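Budget for handheld grippers, 2 or 3 sets? need to put in the order before December

Forum: Buying and Budgets > Data collection hardware

wmagagula
OP
Wian Magagula here, first post in this section, usually lurk over in Calibration. I have to hand in an equipment plan for handheld gripper collection, office and desk stuff mostly, tidying, picking up small objects, putting things in baskets. Small team.

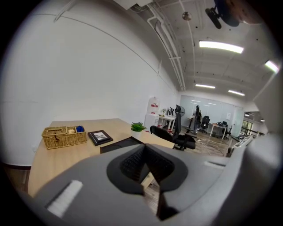

So the question is how many complete sets to ask for. My draft says 2 handhelds, 2 spare finger pairs, one laptop for offload, and one arm later to run the policies on. Finance wants one number for the whole year and no top ups.

Quotes I have so far are from Stikov (ready built, long lead time) and Kadby (kit, you print the housing yourself). Kadby is a lot cheaper on paper. Imai does an arm that would take either gripper with an adapter plate but the quote doesnt say if the plate is included. Emailed them, no reply yet.

What did you forget to budget for the first time? That's the list I want really.

torquewrench_b
Fingers. Whatever you wrote down for fingers, more. Soft ones tear at the base and the ribbing goes smooth where it closes on hard edges. We ran out in the second month and everybody stood around.

palletjack
Batteries and cards. Then a charger that isn't somebody's phone charger.

nomi_k
Depends on your hours. How many people collecting and how long per day? A set per person is a waste if they only do mornings. We have two people sharing one and it's fine, one collects, the other resets the objects and checks the takes.

wmagagula
OP
Three collectors, none full time. Probably 30 hours a week between them once it's going. Sharing might work, hadn't thought of it that way.

nomi_k
Then 2 working sets is plenty. I would not buy a third. Put the money in spares.

hexbolt
Disagree. Buy the third and keep it in the box. A spare finger doesn't help when the housing cracks or the camera mount gets knocked and you have to redo calibration in the middle of a batch. With lead times at Stikov you're down for weeks. Ask me how I know.

nomi_k
How many times has that happened to you though

hexbolt
Twice. Once was my fault.

nomi_k
See, over what, a year and a half? A full unit sitting in a cupboard for that. You could print a housing overnight.

hexbolt
If you bought Kadby, sure. Stikov housing is molded, you can't print it, the screw bosses are different. So the answer depends which one he buys and nobody has asked him that.

wmagagula
OP
Undecided. Leaning Kadby for price. We do have a printer but it is shared with another group and they are possesive about it.

palletjack
Put filament on your own budget line then and bring your own spool. Solves 90 percent of the shouting.

torquewrench_b
On Kadby kits, check what revision. The older one has the finger carriage on a plain rod and it gets sloppy. New one is on a rail. Same product page, same photo, you have to ask. We got one of each in the same order, data from the two didn't match on finger width and it took ages to work out why.

wmagagula
OP
Good one. Adding "confirm revision in writing".

driftwood77
Going to be the grump here. Why buy handhelds at all before you have the arm. We did it in the order you're proposing, collected for months, arm arrived, and half the grasps were at wrist angles the arm couldn't reach off its stand. Buy the arm first, or at least get the reach drawing and tape the limits out on a desk.

nomi_k
Tape on the desk is free. Delaying collecting till an arm shows up is not free. Do the tape.

driftwood77
Tape doesn't tell you about wrist angles.

nomi_k
No but a teammate shouting "elbow" does, pretty well

hexbolt
Somewhere between the two of you. Ask Imai for the joint limits file now, run your first week of takes against it, see what percent gets thrown out. If it's ugly you find out after a week. Doesn't cost anything except somebody's afternoon.

wmagagula
OP
I like that. Can do that before the arm is even ordered. Would also give me something to show finance about why that arm and not the cheaper one.

saltmarsh
Storage!! Nobody in this thread has said storage. Video off these things piles up fast and the laptop fills and then people start deleting "bad" takes to make room and some of them weren't bad. Get a NAS or at the very least a pair of big external drives, one lives somewhere else. We lost a whole kitchen set that way and I'm still annoyed.

Also a proper card reader. The cheap hub we had dropped out halfway through copying and left files that looked fine till you opened them.

wmagagula
OP
Drives were under "IT will sort it". Moving them to my list.

saltmarsh
IT will not sort it

palletjack
lol. correct

ginny_p
Different angle, the props. You said desk tidying. Who buys the cups, pens, boxes, tissues? For us it came out of someone's pocket for months. Ask for a props line and make it a monthly amount, things break and you also want variety. Second hand shop is best, every mug different. And bins to store them in, with lids.

Don't go mad on furniture. Real rooms with real desks are better than a set you built. Just be able to shift lighting a bit.

driftwood77
Agree on rooms. If every take comes out of one office the thing learns that one office. Budget travel or at least a hard case so it can go to other people's rooms.

wmagagula
OP
Hard case, yes. Is foam cut included with the Stikov or do you cut your own?

hexbolt
Stikov comes in cardboard. Case is extra and overpriced, get any camera case and pick and pluck foam. Leave room for the laptop.

torquewrench_b
Cut the foam so the fingers don't touch anything. Ours sat squashed over a holiday break and came out with a set in them. Had to bin the pair.

kettlebell
Has anyone used the Rutadar software for logging? Sales guy says per seat per month and I can't tell if a seat is a person or a device. Might matter for OP too if it's going in the plan.

nomi_k
Device, when we looked. Get it in writing. We ended up with our own scripts, someone has to maintain them tho so not free either.

kettlebell
ok thanks. and does it lock the export?

nomi_k
Exports fine, column names are weird.

saltmarsh
I'd pay for it the first year. Your own scripts cost you the one person who understands them. Then drop it if you hate it.

nomi_k
Strongly don't agree but that's a different thread.

fogline
Wrist strain. Sounds silly. The handhelds aren't light once the camera's on and by hour two people get sloppy, and the data gets sloppy too. We got wrist supports and made a rule, half an hour on then swap. Cheap line item. Also means your sharing setup makes sense, the other person is resetting while you rest.

wmagagula
OP
Not silly, one of ours already complained after the trial. What did you get for supports?

fogline
Just the soft elastic kind from a sports shop. Different sizes. Wash them.

hexbolt
Shipping and customs too, if your stuff is coming from abroad. It's never on the first quote. And calibration boards, the rigid kind, paper ones curl.

wmagagula
OP
OK here's the revised list. Tell me whats missing.

Kadby kits x2, rail revision, confirmed in writing
One extra set of Kadby parts, housing printed by us, not assembled
Finger pairs, doubled from my first draft
Filament, own spool
Batteries, proper charger, cards, decent card reader
External drives, a pair, one kept off site
Laptop for offload
Hard case with foam, each kit
Rigid calibration board
Wrist supports, assorted
Props, monthly line
Shipping and customs, guessed for now
Logging software, year one only, maybe
Arm from Imai, adapter plate as a separate line till they answer, order after the joint limits check

hexbolt
Unassembled third set, ok, I can live with that. Assemble it though. You don't want to find the missing screw on the day you need it.

nomi_k
Fine, I'll give you that one. Assemble it, calibrate it, box it.

driftwood77
Stand for the arm. And whatever you bolt the stand to. Regular desks wobble, the arm shakes the camera. We had to buy a heavy bench afterwards and it came out of travel.

wmagagula
OP
Ugh. Bench. Adding.

torquewrench_b
E-stop within reach of whoever is running it. Check if it's in the arm quote, on ours it was an "accessory".

palletjack
Contingency line. Finance will cut it. Put it in anyway and they cut that instead of your fingers

ginny_p
We call ours "consumables, misc". Never been cut.

wmagagula
OP
Ha, ok stealing that. Going in tomorrow morning. Imai wrote back while I was typing, plate is not included and is 2 weeks on top of the arm lead time. So it's a line. Will post what gets approved, probably not before December.

kettlebell
Post the props amount too pls, I have no idea what to ask for

ginny_p
Ask for double what you think. Mugs go fast.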